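## 6. Setting up the simulated shelf cell

Before the Wavis arm at Stikthorpe is allowed anywhere near the real shelving, we like everybody to bring it up in the simulator first. It takes a little patience the first time, so put the kettle on and work through the steps in order. You will need the Fornuma scene package on your machine and the arm profile that Krum Ristić keeps in the shared folder (ask him for the current one, as the copies on people's desktops tend to be rather old).

### 6.1 Loading the cell

1. Start the simulator and wait for the status line to settle. On the older workstation this can take long enough to make you think it has hung, so do give it a fair chance before you close the window.
2. Choose **Open cell** and pick scene 1411. Scene 1010 looks very much like it in the list, but it has the old base position and your saved poses will all come out wrong.
3. Load the arm profile, then the gripper profile. If you load them the other way round the fingers will be attached at the base, and you will have to begin again.
4. Set the shelf contents to **None**. We add the stock later on, in section 7, once the views have been checked.
5. Press **Reset** and let the arm travel to its home pose at 40 per cent speed.

> **Note:** Leave the shadows switched on, even if the display becomes a bit sluggish. The Hsueh vision module was tuned with them, and it is far better to discover a shadow problem now than after you have spent an afternoon adjusting grasp points.

### 6.2 Checking the wrist view

With the arm at home, open the wrist camera window and drag it to a comfortable size. What we are after is a clear look at the shelf and the surface beneath it, with a little of the gripper showing so that you can judge where the tool is.

1. Check that the wooden shelf runs level across the upper part of the view. If it slopes, the camera mount has been turned, and you should reload the gripper profile before trying anything cleverer.
2. Look for the tip of a black finger at the bottom, a little to the left of the middle. Only the upper part of it needs to be in view.
3. Make sure the shelf and the white surface have nothing standing on them. An item left over from somebody else's run will upset the background capture in the next step.
4. Press **Capture background** and keep your hands off the jog controls until the progress bar has gone. 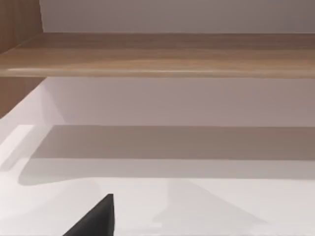

Once the capture is saved, give it a name you will recognise in December as easily as you do today. Callum Goodall puts the scene number first and his initials after it, and we would be very glad if the rest of us did the same.

If the vision module marks the grey shadow under the shelf as an object, open **Background settings** and raise the shadow tolerance one step at a time, capturing again after each change. Two steps are usually plenty. Pale patches on the white surface are treated in the same way, though you may find that lowering the gloss setting a touch does the job more quickly.

> **Caution:** Don't copy the simulated background file over to the real cell. The controller there will accept it without complaint, and the arm may then reach for things that aren't there. Always make a fresh capture on the real shelf, with the guard closed and the speed turned down.

When you are happy with the view, save the cell and set the frame limit to 1000 before you start the first practice run. Section 7 carries on from the same home pose, so you can leave the simulator open.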